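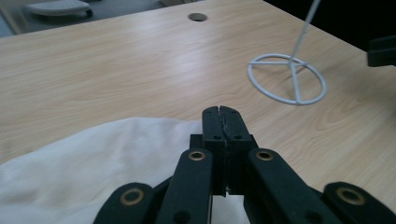 Projects > Robotics Club > Build Diaries > Team Sollov

Search this site Go

7 min read

August, late, should be asleep. Writing this fast or I'll lose it.

Hat day. Whole day was the hat. I would like to never see a hat again but we have the hat until the showcase so, ok.

Got in before eight, door already open, Nabil already there with the lights on and no coffee. He'd been in since six something. He said he couldn't sleep thinking about the hooks. I said what about the hooks. He said "all of them."

So the task, for when I reread this and have no clue: pick up the soft white cap off the table, get it up to the rack, hang it on a hook, let go, hands back to start. Two grippers, one in each hand. Sounds like something a toddler does. The rack spins. That's the whole problem. You touch a hook and the thing you were aiming at wanders off to the left.

Morning was mostly me being bad at it. My left hand pinches too deep, gets a fat fold of cloth, then the cap hangs off the tips like a dishrag and there's no opening left to get over the hook. Nabil pinches just the edge. He makes it look easy and then can't explain it. "You just take less." Take less how?? He did it again. I filmed him on my phone and watched it at lunch and what he does is close the tips BEFORE he lifts, wait, then lift. I was closing and lifting all in one go. Tried the wait after lunch. Way better. Put it in the notes in capitals.

Also learned: if the cap starts out flat you're fine, if it starts out balled up you have to open it a bit first, and the opening is a skill all by itself. One hand holds the brim down, other hand drags. We argued over whether the opening counts as part of the task. I say yes, real hats get thrown down in a heap. Nabil says keep it simple for the first model and add mess later. He's probably right but I didn't say so. We ended up keeping the mildly crumpled starts and skipping the really balled ones. Written in the log as "crumple level ok" which Dr. H is going to circle in red pen.

Hooks. Top wheel or bottom wheel. I wanted top, it looks better on video, big dramatic reach. Nabil wanted bottom, shorter path, less arm shaking. Tried top for an hour. My shoulder by the end, wow. At the top you're reaching up and over and can't really see the hook tip past the gripper, so it's half guessing, and if you guess wrong you push the entire wheel around and then you're chasing it. Bottom wheel it is, with a few top ones thrown in so we can say we did. He was nice about winning. Annoyingly nice.

Oh and the hand thing. We'd been going left picks, right steadies the rack. Then around eleven (I think, clock in there is wrong) Nabil swapped, right picks and left steadies, and his were smoother but he's right handed so of course. Dr. H came by and asked if we were planning to mix both in one set. We both said yes at the same moment in the voice of people who had not thought about it. She said "label them" and left. So now there's a column for it. Spent a stupid amount of time going back over the morning's clips filling in the column.
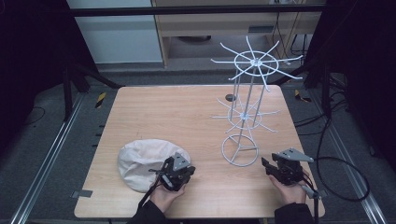 Cables are my enemy btw. The right one keeps drifting out wide and if I step in closer I end up standing on it, then I go to reach and it tugs, and there goes the clip. Nabil's rule: before every start, look down, look at feet, look at cable. I forget every single time. He started just saying "feet" out loud. By the end of the day he was saying it in the hallway. He said it to me at the vending machine.

Rest of the afternoon, quick version:

- left gripper got slow to open. not broken, just sticky feeling. Nabil took the tips off, wiped everything, back on, fine. no idea what it was. lint? the hat sheds a little
- we lost one batch. my fault. hit stop, thought it was still saving, pulled the drive. 17 clips gone. I felt sick. Nabil went very quiet and then said ok, get snacks, and then we did them over
- the redone ones were better than the lost ones so I'm choosing to feel fine about it. I don't feel fine about it
- drive now has tape on it that says ASK FIRST

The Drirkimby team are next door doing mugs. Mugs!! Rigid, has a handle, stays where you put it. I went over to borrow a screwdriver and they were eating pizza. They're basically done. One of them asked how the cloth was going and I said great. They've got a mug tree that's bolted down. BOLTED. I came back and told Nabil we should bolt ours and he reminded me the spinning is in our proposal. Whose idea was that. (Mine. It's in my handwriting.)

Then the training thing. So we had the first small model from last week's practice clips, the ones I don't like to talk about, and Nabil wanted to try it before dinner just to see. I said it would be embarassing. He said good, embarrassing is information. We gave it 6 tries.

Try one it went for the cap, closed on air just above it, lifted the air very carefully to the rack, hung the air up, went home. Perfect form. I laughed so hard I had to sit on the floor.

Most of the others were the same flavor. One got real cloth and dropped it halfway over. The last one, though. Got the edge, got it over, brim actually touched the hook, and for a second I was not breathing, and then the rack turned and it slid off. We both yelled. The mug people came in to see what happened and there was nothing to show them but a hat on a table.

Still. With last week's clips! Which were bad! I'm trying not to get excited. I am excited.

Nabil thinks the air grab is a height thing, that my old clips hover before they close and it learned the hover. Which, ouch, but yes. I do hover. I hover like someone trying to pet a cat that bites. So tomorrow no hovering. Straight down, close, WAIT, lift. Said it to myself walking home like a crazy person.

Numbers, since we have to put them in the weekly thing: counter on the shared drive says 3,601 clips now, everything from every team together. Ours is a sliver of that. Nabil wants us to stop looking at the counter. He looks at it more than I do.

Dinner was the Hijazi place, the one with the green door, not the one near the bus. Got the lentil soup and split the big bread. Talked about the showcase. Dromanden is in two weeks and we still don't know if we get a table near an outlet or one of the sad ones by the coats. We're going to be the hat rack team sitting next to a coat rack. Nabil thinks that's great branding. He wants a sign. I said no sign. There's going to be a sign.

He told me over soup that he almost picked the other elective, the drone one, back in spring. Would've been on a different team completely. Weird to think about. I said the drones don't make your shoulder hurt and he said no but they also don't have hats. Then he went on for ages about how his aunt folds towels, like, really specific, which hand goes where, and how since we started this he can't watch anyone handle cloth without thinking where are the pinch points. Same!! I watched a guy on the bus put on a sweatshirt this morning and I was basically annotating him. He saw me staring. Moved seats.

Things for tomorrow before I crash:

- no hover
- feet
- decide start position for the cap, we keep putting it front left out of habit. need some back ones and some right side ones or the model's going to think hats only live in one corner
- same with the rack, start it turned differently each time. spin it before every clip. Nabil to spin, I always spin it the same amount
- sleeves. dark long sleeves both of us again, Dr. H wants them to match across clips. mine's in the wash. it is NOT in the wash it is on my floor
- give the screwdriver back
- back up twice, then ask, then pull drive
- ask about outlet

Also need to write my half of the report section and I have one sentence. The sentence is "Cloth is hard." Nabil's half is already two pages with a diagram. He drew the rack from above with every hook on it and little arrows for which way it wanders when you push. It's really nice. I should tell him it's really nice. I told him the arrows were kind of small.

Shoulder's sore on the left. Found a bruise on my hip too, from table edge I guess, I lean when I concentrate. Set alarm for 6 which is insane, but if Nabil's in there alone first he'll change the labels column again and I just got it how I like it.

Oh – mom called, forgot to call back. Call mom. She asked last time what I do all day and I said I teach a robot to hang up a hat and there was this long pause and she said "you never hang up yours."

ok phone's at 2 percent and the charger's in my bag in the lab, so if the alarm doesn't go off that's why. Night.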